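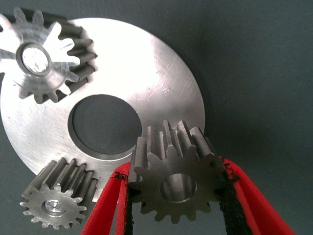
How a Robot Learns to Pick Up a Gear
Last updated: 2025-06-10

A gear is a wheel with teeth. When the teeth of one gear push on the teeth of another, both gears turn. Clocks have gears inside them, and so do bicycles, hand mixers and many toys.

Picking up a gear is easy for you. Your fingers close on it and your skin tells you when to stop squeezing. A robot has to be taught.

At the Benura robot club in Bresport, students from ten to fourteen are working on this problem. They call their project Budon. The goal is to have a robot pick up small metal gears and set them in the right places on a round plate. Solveig Westerberg runs the club. Moataz Kamel, who is 12, is in charge of the practice notebook.

What does a gripper do?

A gripper is the robot's hand. The kind the club uses has two fingers that move toward each other until they press on something. Metal is smooth and can slip, so a soft pad on the inside of each finger helps it hold on.

The best place to hold a gear is across the middle, with one finger on each side. If the fingers close too near the top, the gear can tip and swing. The students found this out by trying it, and they wrote down what happened each time. 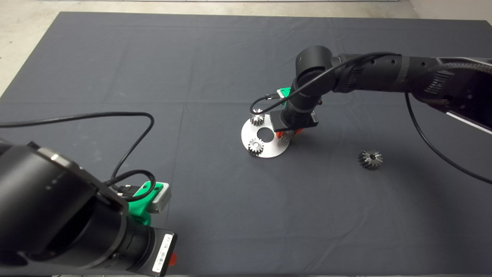

Why use two arms?

Some jobs are easier with two. Think about opening a jar. One hand keeps the jar still and the other turns the lid. A robot can share work the same way, but its arms must not bump into each other. The students plan which arm moves first and where the other one waits.

Cables matter too. They carry power and messages along the arm. A cable that is too short pulls tight when the arm stretches out, so the students leave some slack — enough for the arm to reach, with a little extra.

How does the robot learn?

It learns from practice runs. A student guides the robot through the job, and a computer saves every move. One run shows the robot one way to do it. Many runs show it what to do when a gear is turned a bit or lying on its side.

The club has saved 132 runs so far. In 78 of them, every gear ended up where it should. The others are kept too, with a note from Moataz about what went wrong. The most common note is "let go too soon."

The club wants nearly 2000 runs before it enters the Abubakari Challenge in August. Each team there gets 3 tries.

Try it at home

Put a coin flat on a folded towel. Pick it up with two pencils, one in each hand, using only the eraser ends. Then try it with the coin on a bare table and see which is harder.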